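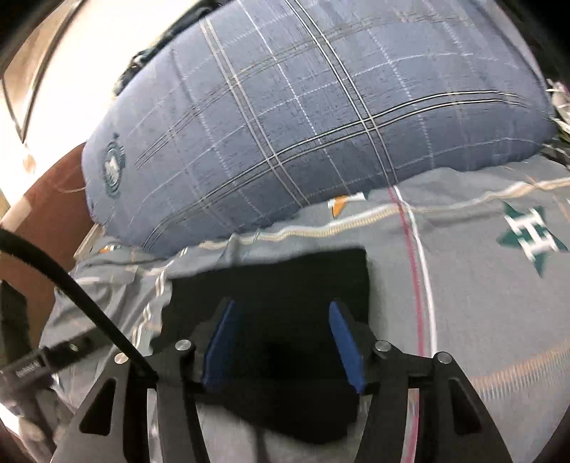

Plilcombe Photo Editing Group
Minutes of the June meeting

Posted in June by Senyo Boateng, minutes secretary

Print this page | E-mail this page

The meeting opened at 7:10 p.m. in the upstairs room. Minutes of the previous meeting were read and accepted, with one correction: the group did not "agree to move" to Bromska. It agreed to look at Bromska.

1. Trial of Bromska

Members who had installed the trial reported back. The import went well for small folders. One member tried it on a folder of 1,000 raw files and gave up after 40 minutes with the progress bar at the halfway mark. The sales page says import is "instant." The minutes secretary asked what the word was supposed to mean and got no answer.

Keywords came across from the old catalogs. Star ratings came across. Color labels did not, and virtual copies arrived as separate photos with the edits missing. It was pointed out that the comparison chart on the product page has a check mark next to "virtual copies." It was also pointed out that the product's maker wrote the chart.

The automatic keywording was shown on the projector. It tagged a harbor as "parking lot" and a wedding cake as "architecture." A member said it would learn over time. Asked how much time, the member did not know. Two people said they would still use it for a first pass. The rest would prefer to type.

No decision. The trial runs out before the next meeting, so anyone who wants to test export should do it soon and bring the files.

2. Subscription or one-time license

Long discussion, most of which we had last year. Gidey is still sold as a one-time license, but the last upgrade was charged at nearly the full price and the old version will not open files from the newer cameras. Several members felt this was a subscription with the payments spread out. The other side said at least the program keeps working if you stop paying. Both points were made more than once.

A proposal that the group recommend one program to new members was put to a show of hands and failed. The secretary's view, recorded at his own request, is that we have recommended three programs over the years and two of them are gone.

3. Monitor calibration

The shared calibration device was returned by its last borrower without the cable. A cable has been found that fits. The prints from the spring exchange were passed around again and are still too dark. There was a suggestion that the paper was at fault. The secretary asked whether anyone had turned their screen brightness down before editing, as agreed in the spring. Three hands went up, one slowly.

Action: everyone in the next print exchange to calibrate first and write the brightness setting on the back of the print.

4. Evening class

Lalov has offered to run a class on layer masks for 8 people. The outline promises that beginners will be "editing like professionals" in 2 hours. The group would like the class and would like that line taken out. Members also asked for the practice files ahead of time, as the download at the last class took up most of the first half.

Action: Senyo Boateng to write to Lalov.

5. Backups

Carried over again. A show of hands found that most members keep a second copy on a drive that sits next to the computer. Somebody said the cloud takes care of it. Somebody else asked that person to restore one photo before the next meeting and bring it in. Accepted.

6. Other business

The web page still lists last year's meeting time. The projector remote needs batteries. A request to have the sharpening debate as a regular item was declined.

The meeting closed at 9:05 p.m. Next meeting same room, same time. Bring export files if you have them.

Print this page | E-mail this page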